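Tagged: Hardware > Extrusion > Large format

Ticket: Thin, stringy band near the top of tall prints (Bozkurt 500)
Opened by: Saadet Akbulut
Handled by: Kadir Ekinci, Lellitlow printer support
Status: Solved, left open for comments

Opening message, Saadet

Hi Lellitlow people! First off, I love this printer. We run it at a small prop and costume workshop and it has been going more or less nonstop since September, mostly helmets, staffs and one very large fish head for a street parade. So please read all of this as coming from a happy person with a weird problem.

On anything tall, the walls go thin and stringy once the print gets up near the top of the build space. Not a clean stop. It goes from lovely smooth walls to something like dried noodles over a few layers, stays like that for a while, and then sometimes (sometimes!) gets better again before the end. Short prints are perfect. I could frame them.

Setup: Bozkurt 500, stock hot end, stock 0.6 nozzle, Fistum matte PLA in bone white, sliced in Clarnateo with your own profile for the machine. Only changes to the profile are the seam position and no skirt. The spool sits on the top holder, filament goes through the runout sensor and then down the long white tube.

What I've done so far:
- Swapped the nozzle for a new one. No change.
- Cold pull, came out clean and with a gorgeous tip on it, no change.
- Dried the filament overnight. Slightly nicer surface everywhere, same noodle band.
- Different color of the same filament. Same band.

I have the failed fish head if you want it. It's huge and it looks at me.

Reply, Kadir E.

Hi Saadet, thanks for the detail, it saves us a round of questions. A fault that depends on height is usually one of three things: heat building up, filament path, or the file itself. Could you please:

1. Note the height where the band starts on each failed print, measured from the bed.
2. Print a plain single-wall tube at full height, nothing fancy, same filament.
3. Open the file in Clarnateo's layer preview and check that the flow and speed colors don't change at that height.

Please don't change the temperature yet. If it gets better we won't know which cause we fixed.

Reply, Saadet

Okay, homework done and this was fun. I lined up every failed print on the long bench and went along with a tape measure. They don't start at the same height! Close to each other, but not the same. The fish head goes bad lower than the staffs do. I was so sure there'd be one magic number.

The layer preview is boring in the best way. One color from bottom to top.

The plain tube came out perfect all the way up. The whole thing! I stood it in the window. So now I'm more confused than before, and I also own a very tall tube.

One more thing I thought of: could it be the computer? We send jobs over USB from a host machine, a secondhand office tower that lives under the bench, and it does a lot of other stuff in the background. Agnes thinks it could be starving the printer of instructions when the files get big.

Reply, Kadir E.

The perfect tube is the most useful result so far. It rules out heat soak in the hot end and it makes a bad file less likely.

A slow host normally shows up as blobs, since the head pauses with plastic still oozing out. You're describing too little plastic. But it's a cheap thing to test. Copy the job to the memory card, unplug the USB cable completely (don't only close the program), and print it from the card. If you do get a band, leave the print where it is and write down the height before removing it.

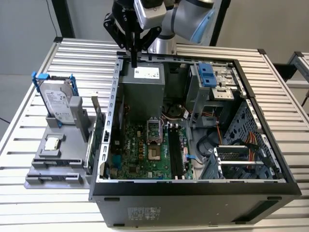
Desktop tower open on its side, CPU socket empty.

Reply, Saadet

Printed the staff top from the card with the cable out. Band's still there, same noodles. So the computer is innocent, and I have passed this on to Agnes, who took it well.

BUT. I sat with this one. I brought a chair and a coffee and watched it, and I heard it before I saw it. A soft tick from the extruder, then a gap, then another tick. I put a pen mark on the filament just above the extruder and when it ticked the mark jumped back a tiny bit. I was unreasonably excited by this. So it's skipping, right? The gear is grabbing and slipping?

Reply, Kadir E.

Right, that's skipping, and well spotted with the pen. Now we need to know if the extruder is pushing against something (a partial block below the gear) or pulling against something (drag above it). You've had a new nozzle and a clean cold pull, so I'd look above.

Next time it ticks, lift a loop of filament off the spool by hand, so that there's slack before the sensor. Keep feeding slack for a few layers. Tell me if the ticking stops.

Reply, Saadet

IT STOPPED. Instantly! I fed slack by hand for seven layers like I was feeding a goat and the wall closed up again, nice and solid. Then I let go and it was back to ticking within a layer or two.

So it's drag. I took the spool off the holder and spun it, and it spins fine. I pulled filament through the sensor with the tube off, also fine. I pulled it through the tube with the head parked low and it slid like nothing. So where's the drag?

Reply, Kadir E.

Try the same pull with the head raised to the height where the band starts, and move it to each of the four corners while you do it. The tube on this model makes a long arc when the head is low. As the gantry goes up the arc gets tighter, and in one corner it can get tight enough to pinch. Your plain tube was in the center of the bed, I assume? The fish head, I'm guessing, was not.

Reply, Hawi Berhe (community member)

Jumping in because I had the same thing on mine, on planters. Back left corner, up high. Mine turned out to be the clip that holds the tube to the cable bundle. Somebody had moved it (me) and it left too short a piece of tube between the clip and the head. When I slid the clip back toward the sensor the bend opened right up. Look at the tube from the side with the head in the bad corner. Mine had a flat spot you could feel with a fingernail.

Reply, Saadet

Hawi, you're a star, and Kadir, your guess about the fish head was dead on. The tube was dead center. The fish head covered nearly the whole bed.

Results of the corner test, head up high each time:
Front left: easy pull.
Front right: easy pull.
Back right: a bit stiff, still okay.
Back left: I had to really lean on it.

And yes, there's a flat spot! Right behind the clip, just where Hawi said. It also explains why the start height was different on every print — the wide ones got into that corner sooner and stayed there longer, and the skinny staffs only wandered over that way for part of each layer. And the bit where it got better again was the fish's snout tapering back toward the middle. I could have hugged the tape measure.

I still have a question about the tube. Is the flat spot done for, or will it recover if I fix the bend?

Reply, Kadir E.

Replace it. A flattened tube can ease a little but the inside stays rough and you'd be back here in a month. Cut the new one to 600 mm, square at both ends. A tube cutter is best and a fresh razor blade is fine, but scissors will squash the end. Steps:

1. Unload the filament and let the hot end cool.
2. Press the collar down at the sensor and pull the old tube out, then do the same at the head.
3. Push the new tube into the head first, until it stops, and tug it gently to check that the collar has gripped.
4. Raise the gantry to the top and move the head to the back left corner before you fit the other end.
5. Fit the tube at the sensor, look at the bend, and only then place the clip. Slide it until the bend is a wide, even curve.
6. Move the head to all four corners, high and low, and pull some filament through in each.

If it still feels tight in one corner after that, move the spool to the side mount. The screws for it are in the accessory bag.

Reply, Saadet, 25th November

Done! The new tube is in, the clip is a good hand's width further back than it was, and all four corners pull the same. I did the first print with a chair and coffee again, and I heard no ticks. I got a bit bored, which was wonderful.

Since then we've run 12 tall pieces, all the staffs and two helmets stacked with a frankly rude amount of support, and every one has clean walls to the top. The new fish head finished last night. The snout is so smooth that we may not even prime it — we'll see what the paint does on a test piece first.

Things I'd tell the next person with this: listen to the extruder, and test the pull where the print fails and not where it's handy to reach. I'd done all my pulling with the head down at bench height, feeling very thorough.

Side question, and tell me if it needs its own ticket: with the side mount, does the runout sensor have to turn around too, or does it work from either direction?

Reply, Kadir E.

Great news, thank you for coming back with the results. The sensor works in either direction on your version, but the arrow on the housing should point toward the head if you want the cable to reach. I've passed the clip position on to the people who write the assembly guide, as the drawing only shows the head in the low position.

I'll mark this solved and leave it open for comments.

Reply, Agnes Granström

Saadet's colleague here. For the record, I still think the computer is slow. Also the old fish head is now on the roof of the van and the kids next door adore it.

Lellitlow Support | Contact the help desk | Community rules | © Lellitlow | Back to top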